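Stitemico Tariff Desk
Regulatory filing software for electricity and gas distributors

Tariff Desk keeps a utility's rate filings, supporting figures and regulator correspondence in one place. It is used by distribution companies and municipal utilities that have to submit tariff applications on a fixed schedule and answer questions on them afterward.

What it does

Each filing is set up as a case. A case holds the application itself, the cost tables behind it, the notices published for customers and every letter sent or received. When a figure changes in a cost table, Tariff Desk marks each page of the application that uses it. The change is not made until a named reviewer accepts it.

Deadlines are worked out from the date the regulator accepts the application. If the regulator stops the clock to ask for more information, enter the date of the request and the remaining deadlines move with it. The old dates stay in the case history.

Public comments can be typed in, imported from email or loaded from a spreadsheet. They are grouped by topic, and the same comment can sit under more than one topic – useful for letters that cover both network charges and meter replacement.
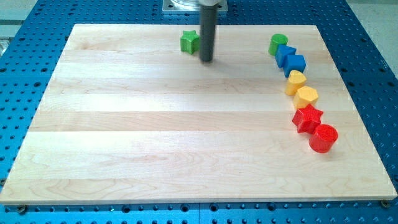 Cost tables come in three layouts: operating costs, capital spending and network losses. You can add your own columns but you can't remove the standard ones. Tables are exported as spreadsheets with formulas left in, so the regulator's staff can check the arithmetic themselves.

Editions

Tariff Desk Standard: up to 10 named users, one license area, all three table layouts, email support.

Tariff Desk Group: 100 named users, 9 license areas, shared cost tables between companies in the same group, phone and email support.

Read-only accounts for auditors and outside counsel are free in both editions and do not count toward the user limit.

Optional modules

Habte – compares two versions of a methodology or rule and lists the paragraphs that differ. Works on text files and searchable PDFs. Scanned documents have to be converted first.

Itola – produces customer notices from the approved tariff. Comes with 88 notice templates, all of which can be edited.

Requirements

A current web browser. For on-site installation, a Linux server and a database administrator who can be present on the day. Cases started in Pumumo can be imported along with their attachments, but user permissions have to be set again by hand.

Current release

Released 18th June. Reviewers can now return part of a table without rejecting all of it. Fixed: stopped-clock dates were shown one day early in the calendar view. The old print layout, dropped in April, is back as an option under Case settings.

Ordering and support

Prices depend on edition and number of license areas. Quotes: Da-eun Nam. Installation and data import: Dirceu Falcão. Training is given online in two sessions, one for people who prepare filings and one for reviewers.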